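Jamthorpe Glass Swap Returns in January with 202 Pieces to Take Home

Evening of mending talks, old kitchen glass and open tables moves to the larger hall on Siliņa Street

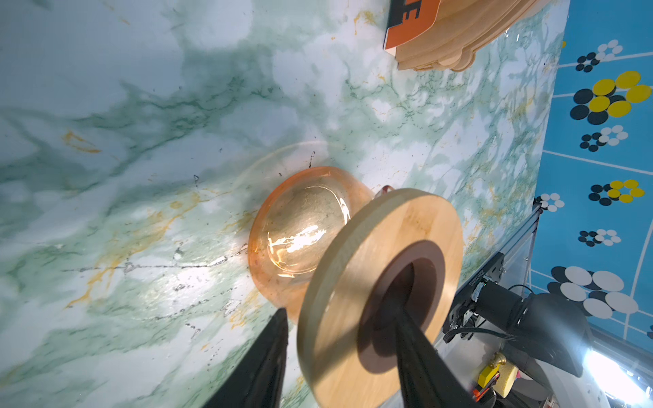
JAMTHORPE – The Jamthorpe Glass Swap is back this January, and it has outgrown its old home! The winter get-together for people who love everyday household glass will fill both floors of the Siliņa Street Hall, with 31 tables of pieces brought in by local families, collectors and a good many people who simply ran out of cupboard space. Doors open at 2 p.m. and close at 8 p.m., and admission is free. Colored glass is the theme this winter, so expect plenty of pieces in the spirit of a deep amber-orange bowl with a thick rim, the kind that lets a green marble-patterned tabletop show faintly through its sides. Clear glass is welcome too, as are jars, pitchers, cake stands, lampshades and single glasses that lost their set years ago.

The swap works the same way it always has. Visitors hand in clean, usable glass at the front desk and get one paper token per piece, whatever its size or age. Tokens can be traded at any table. A jelly jar counts the same as a punch bowl, and that rule has survived every attempt to change it. Anyone who arrives with nothing to trade can pick up a starter token at the desk, one per household.

The swap team has been gathering pieces since the end of summer, and 202 are already washed, wrapped and waiting in the hall basement. They will go out in batches all through the evening, so people who can only come after work will still find full tables.

"I love the hour after supper, when folks start telling each other where things came from," said Maarja Lūse, who started the swap in her own dining room. "Somebody sets down a sugar bowl and three strangers say their grandmother had that one. You can't get anyone to go home."

New this winter is a program of short talks in the upstairs room. Sarmīte Tamošiūnaitė, who repairs glass at the Tomitz workshop, will open at 3 p.m. with a session on chips, scratches and cloudy spots, including which ones can be polished out at home and which are better left alone. She will look at pieces from the audience afterward, for as long as the line lasts. A second talk at 5 p.m. covers pressed glass and how to read the mold seams, and a third at 6:30 p.m. is set aside for children, who will sort buttons, beads and marbles by color and then try to mix the same shades in paint.

"People apologize when they hand me something chipped," Tamošiūnaitė said. "Please don't! A chip tells me it got used. Bring me the worst thing in your kitchen and we'll see what can be done."

The Grokura Bakery will run the coffee counter on the ground floor, with rye rolls, apple cake and a pot of split pea soup that goes on at 4 p.m. All drinks will be served in glasses from the swap pile, and if you like the one you're drinking from, you can trade a token for it and take it with you.

There is room for 30 people at each talk. Seats are free but should be reserved at the Jamthorpe library desk or by leaving a note in the box at the Grokura Bakery. No reservation is needed for the swap tables.

Glass can be dropped off early at the side door of the hall on any weekday morning in January before the event. Please wrap each piece in newspaper or a dish towel and write your name on the bag if you would like the bag back. The swap can't accept window panes, mirrors, light bulbs or anything already broken into more than 2 parts. Pieces left at the end of the night go to the Jamthorpe school art room, where last winter's leftovers became a row of lanterns that still hangs in the front stairwell.

Street parking is free after 5 p.m. The ground floor is step-free, and an elevator serves the upstairs room.

About the Jamthorpe Glass Swap
The Jamthorpe Glass Swap is a free yearly exchange of household glass, open to all. It takes no fees from visitors or table hosts.

Press contact: Maarja Lūse, Jamthorpe Glass Swap, Siliņa Street Hall, Jamthorpe. Reporters and photographers are welcome from 1 p.m., while the tables are being set.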